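Contra la métrica del aforo: por qué los gimnasios universitarios miden lo que no deben

Benedetta Tedesco

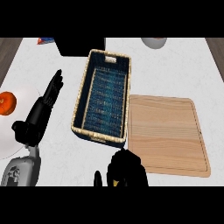
¿Conviene que un gimnasio universitario publique su ocupación en tiempo real?

Conviene si el dato se desglosa por zona y por tipo de equipo. Una cifra única para todo el edificio informa de cuántas personas han pasado el torno, pero no permite saber si hay una jaula de sentadillas libre.

La mayoría de los centros deportivos universitarios que conozco declaran un aforo, lo muestran en una pantalla a la entrada y lo replican en una aplicación. El procedimiento es barato: el torno suma una unidad por acceso y resta una por salida. Cuando no hay lector de salida, el sistema aplica una permanencia media y descuenta al usuario transcurrido ese tiempo. El resultado se expresa en porcentaje y se colorea en verde, ámbar o rojo. Mi tesis es que ese porcentaje, tal como se calcula hoy, sirve para cumplir la normativa de evacuación y para muy poco más, y que tomar decisiones de compra a partir de él produce salas mal dotadas.

Tomemos el caso de Bomum, el centro del campus en el que trabajé en la programación de salas. La instalación tiene un aforo autorizado de 300 personas repartidas entre sala de musculación, zona cardiovascular, dos estudios de clases dirigidas y vestuarios. Un viernes a media tarde la pantalla podía marcar un porcentaje moderado, en verde, y la espera para usar un banco plano superar con holgura la duración de una serie larga con sus descansos. A las ocho de la mañana ocurría lo contrario: indicador en ámbar por dos clases simultáneas de ciclismo y la zona de peso libre prácticamente disponible. El usuario que consultaba la aplicación antes de salir de la facultad recibía, en ambos casos, una recomendación equivocada.

El error es de agregación. La capacidad de un gimnasio no es un volumen homogéneo. Cada puesto de trabajo tiene su propio tiempo de ciclo, su propia tasa de abandono de cola y su propio grado de sustituibilidad. Una cinta de correr se sustituye por otra cinta y, con cierta resignación, por una elíptica. Un soporte para sentadilla no se sustituye por nada que haya en la sala. Si en la planta hay ocho cintas libres y ningún soporte, el centro está saturado para una parte de sus abonados, diga lo que diga el torno.

La consecuencia más cara aparece en la renovación de maquinaria. Los pliegos de contratación suelen justificar las cantidades con la ocupación global y con las horas de uso que registran las consolas. Las consolas, sin embargo, solo existen en el equipamiento cardiovascular. El peso libre no registra nada: una barra no tiene contador. El informe de utilización queda así sesgado hacia lo que lleva pantalla, y el comité técnico, que lee el informe de buena fe, vuelve a comprar lo que lleva pantalla. En dos renovaciones consecutivas he visto crecer el parque de cintas mientras la cola real se formaba en la tarima de levantamiento.

Los proveedores no son ajenos a esta deriva, aunque tampoco conviene atribuirles mala intención. Zollitz, que nos presentó oferta en la última licitación, incluía una plataforma de análisis correcta, con exportación diaria y alertas de mantenimiento preventivo. Pedimos que se integraran en ella los datos de peso libre y la respuesta fue razonable: sin sensor no hay dato, y el sensor por estación encarecía el lote hasta sacarlo del presupuesto. Caldeira propuso una alternativa con cámaras cenitales y conteo anónimo por zonas. Técnicamente era superior. La desestimamos por las reservas de la delegación de protección de datos y por un coste de licencia que se repetía cada año.

Existe un tercer método que casi ningún centro utiliza y que defiendo aquí por su relación entre coste e información: el muestreo manual programado. Una persona de sala recorre la planta a intervalos fijos y anota, por cada tipo de equipo, cuántas unidades están en uso y cuántas personas esperan. El recorrido es breve y no exige formación específica. En Bomum lo aplicamos durante octubre, con el calendario lectivo estabilizado y antes de los exámenes. Reunimos unas 1000 observaciones, suficientes para construir una curva de demanda por franja horaria y por familia de equipos.

El muestreo tiene limitaciones. La categoría «en uso» es ambigua cuando alguien deja una toalla sobre el banco y se marcha a la fuente. La espera visible subestima la demanda, puesto que quien ve la cola cambia de ejercicio o se va al vestuario. El observador introduce además su propio sesgo, que se corrige en parte rotando turnos. Ninguna de estas objeciones invalida el método frente al torno, cuyo error es mayor y va siempre en la misma dirección.

De los resultados extraigo dos conclusiones operativas. La primera es que la redistribución de superficie precede a la compra. Retirar una fila de bicicletas reclinadas y ocupar ese espacio con dos soportes y sus discos reduce la espera más que cualquier ampliación de horario. La segunda es que el pavimento condiciona la redistribución y debe tratarse como parte del equipamiento. En el estudio pequeño tenemos instalado Bedwood, un suelo adecuado para clases dirigidas pero no para la caída de una barra cargada, y esa única circunstancia descartó la opción más sencilla.

Se me objetará que el abonado quiere una cifra simple. Es posible, pero la simplicidad de la cifra no obliga a que sea única. Tres indicadores por zona caben en la misma pantalla y se leen en el mismo tiempo. También se dirá que el aforo legal debe figurar, y debe: corresponde al plan de emergencia, con su cartel reglamentario, y puede convivir con los datos de disponibilidad sin sustituirlos.

Queda pendiente la cuestión presupuestaria. Las universidades financian la maquinaria con cargo a inversiones y el personal de sala con cargo a gasto corriente, y resulta más fácil justificar una cinta nueva que las horas de quien habría demostrado que sobraba. Mientras ambas partidas se aprueben por separado, el pliego seguirá apoyándose en el dato gratuito del torno. Propondría, como mínimo, que toda solicitud de renovación incorporase un muestreo por zonas realizado en periodo lectivo, firmado por el responsable técnico y anexado a la memoria justificativa.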